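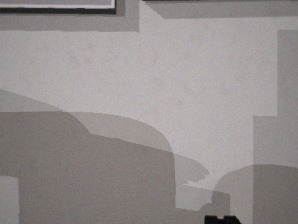 June, a little after ten at night

Up too late again, with a pot of mint tea going cold beside the keyboard, but I want to get today down before it blurs into all the other days I have spent with the simulator this month. It was a good day, I think, or at least it ended better than it began.

I started with the shadows. The deck in Clisar has had its multiple lights switched on since the last update, and I have grown oddly fond of it, all those hard-edged shapes lying across each other in two or three different grays. The segmentation does not share my affection. Every place where two shadows overlap and go a shade darker, it wants so badly to find an object there! I ran 200 rendered views through it before lunch, and it handed me back "parts" that were nothing at all, only corners of shade with nice straight sides. I can't really blame it. Give me a square gray corner on a gray surface and I might reach for it too.

Gerasimos came by my desk around then with half of his spinach pie (he always cuts it too big and then needs someone to rescue him from it) and sat down to look through the failures with me. He was very patient about it. His idea was to stop asking the network for a mask out of color alone and let it have the depth channel from the start, even on the views where there is next to nothing to look at but the bare surface. I had been saving depth for the second stage, out of thrift I suppose, and because the old Grosel code did it that way and I learned everything I know from the old Grosel code. We argued pleasantly for a while and then I gave in.

The retraining took most of the afternoon. I cleaned up the planner config while I waited, which I have been promising to do since spring, and found three different names for the same approach height, two of them mine. I also wrote a long and probably too affectionate reply to Pimetti about why their calibration file keeps loading upside down. It's a sign error, poor things. I have made the same one more than once and I told them so.

By five the new weights were in and I could run the deck views properly, the racks at the top on their plates and the white gridded tray down at the lower right, with shadow thrown over nearly all of it. This time I made myself read the masks slowly, one view after another, before I let myself peek at the score. The black rack worried me most, since its cells hardly show against the rest of it, and I have lost whole evenings to that rack.

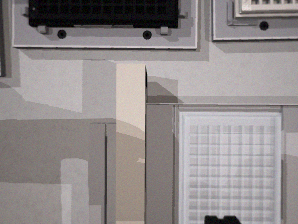 What the numbers said

On the held-out views the old version got 75 percent of the fixtures right, and the new one got 93. I read it twice and then went and walked down the hall and came back and read it again. The false parts in the shade are nearly all gone. What's left is mostly fixtures that only just enter the picture, a sliver of an edge and no more, and I am not sure I would call those failures. Gerasimos says I should count them anyway, and he is right, and I will do it in the morning when I am feeling braver.

The price is time. Planning now waits on perception for 60 milliseconds longer per view than it did yesterday, and Ververidis will certainly ask about that, as they ask about every millisecond. There must be something to win back in the resizing step, where I'm fairly sure we copy the whole array for no reason.

Tomorrow: the sliver cases, the array copy, and bring back the pie dish, which I carried home by mistake under my laptop.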